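Press shop notebook, August
Line 2, Bivwood bracket, second trial on the Jitamix blank

Started 6:40 am. Die was already in from the night before and shut height hadn't moved, so left it alone. First 7 hits went in the scrap bin as usual. Ran the rest at the normal stroke rate with the Estus lube on the lower face only.

Total off the press 2,684. Rejects 243, nearly all of them splits at the inside corner by the second pierce. The splits don't start until well into the coil. Up to the first coffee break the corner was clean under the loupe, no necking either.

Checked the draw radius with the gauge and it's still to print. Colour on the punch nose is fine, no pickup worth polishing out. Blank holder pins are all the same height. I'd have bet on a low pin.

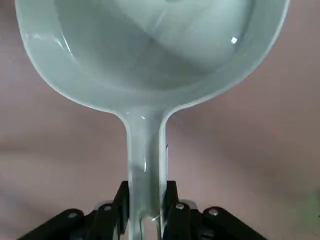
Is the split coming from the tool or the coil?
Coil, most likely. The corner went back to clean when we swapped to the leftover Oyelaran stock for 41 parts, same settings, same lube.

That's a small number of parts and I wouldn't hang the whole thing on it. Oyelaran stock is also a hair thinner at the edge, which helps it through the corner. Need thickness readings across the full width of both coils before anyone rings the supplier.

Flange angle was good all shift. Springback correction from the last trial can stay in. The burr on the pierced holes is on the high side of the allowance and the slug chute jammed once, cleared with the press locked out. Pierce punches are due for a grind anyway.

Lube log has a gap between 9 and 10 am. The flow meter was reading but nothing got written down. Please fill it in at the half hour even if the number is the same as the last one.

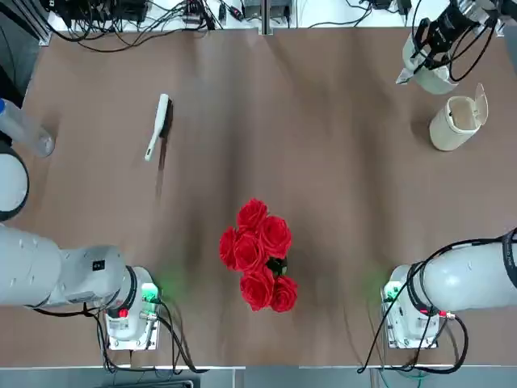
To do before third trial

Cut strips from head, middle and tail of the Jitamix coil and send for tensile, with the grain and across it.
Mike the coil edges, both sides.
Grind pierce punches, reset entry depth afterward.
Grid a few blanks so we can read strain at the corner.
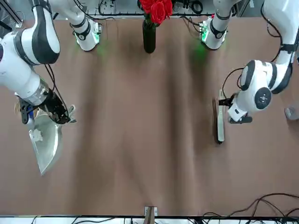
If the tail strips come back harder than the head, we quarantine what's left of the coil and run the Bivwood order on Oyelaran until the replacement shows up. If they come back even, the lube goes on both faces next time and I'll open the corner radius on paper to see what the customer would have to sign off.

Rejects are in the red bin by the shear, tagged. Don't melt them down yet, I want to section a couple.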